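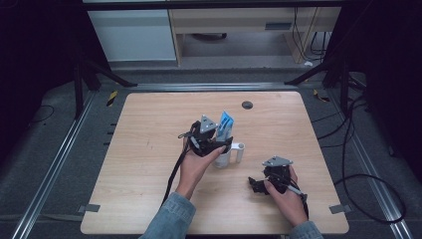 Gruravard hand-held grippers — gallery and quick notes

Gallery page for the Gruravard kit, sold by Gurudura out of Dastdale. Prices at the bottom, more photos when we get a minute. Full spec sheet is on the product page, this is just the kit on a table doing table stuff.

Mug and packet. Left gripper has the blue-and-white packet standing up in a white mug, jaws closed on it. Right one parked lower down, jaws pointing left.

Top plates. Gray, triangular, one on each gripper. Same part left and right, so one spare covers both. Four screws, hex key is in the box. Don't crank them.

Cables. Black, one per gripper, coming off past the wrist. Leave slack at the elbow or you'll feel it tugging by lunch. Longer ones on request, add a week.

Grip. Fingers wrap the handle, jaws out front. Fits most hands, we've had small and large through the demo room and only the very large ones complained. Sleeves are OK. Loose cuffs — roll them up, they catch.

Table. Light wood top, taped at the near corners. Gray tape, plain stuff. Any table works if it doesn't slide. Pale tops are easier on the eyes than glossy white ones, we tried both.

Rails and stands are NOT in the kit. Get asked every week. Aluminum extrusion is easy to find locally, cut to whatever your room allows. Eichhorn does a frame bundle if you don't feel like sawing, ask them for lead times, we don't stock it.

What people use it for: recording pick and place by hand, mostly. Mugs, packets, boxes, pens, the usual kitchen drawer. One customer does seed envelopes all day and loves it. Soft bags are harder, you need a slow squeeze and some practise. Thin flat things lying on the table, not great. Stand them in something first.

In the box
2 grippers, left and right
2 top plates, fitted
Cables, hex key, spare jaw pads
Printed setup sheet (the March one, older sheets have the plug diagram backwards, sorry)

Prices
Single gripper, left or right: $907
Full pair: $1,529
Spares pack, plates and pads and one cable: $195

Shipping is extra and depends where you are. Schools and labs, send a purchase order, that's fine. Returns within the month if the pads are clean and teh box is more or less in one piece.

Things we'd still like to fix. Handle gets warm in a long session. Pads pick up lint, wipe them with a damp cloth. The cable exit could be a touch further back — on the list for the next batch, no date yet.

Demos Tuesday afternoons at the Dastdale shop, 2 pairs out on the tables. Bring your own objects, the odder the better. Walk in or email first if you're driving a long way. Park round back, the front spots belong to the bakery.

Rental: by the week, pairs only. Ask at the counter.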